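Kitchen > Coffee Grinders > Reviews

Altel Mollel 52 Burr Grinder

The Mollel is a single-dose electric grinder with 52 mm flat burrs and a stepless collar. Altel sells it through Fokonance, which ships it with a dosing cup and a brush. I have used it daily since March, mostly for espresso.

Adjustment is by a threaded ring marked in 76 divisions. One division changes shot time by a small but repeatable amount at the fine end. The ring has no lock, and it drifts slightly if bumped during cleaning.
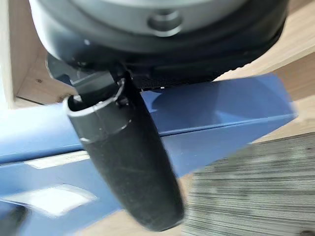
Noise and retention

The motor is quieter than my old Tekimach, with a lower pitch. Retention is under half a gram with the bellows and more than 2 grams without it. Static is moderate on dark roasts. A drop of water on the beans fixes most of it.

The unit stalled once on a very light roast at the finest setting. Opening the collar a few divisions cleared the jam. The manual says to start the motor before adding beans, and I have had no stall since.

Cleaning takes three screws and a hex key, which is not supplied. The upper burr carrier is a tight fit and must go back in square.

Recommended for espresso. For French press, the coarse range gives too many fines.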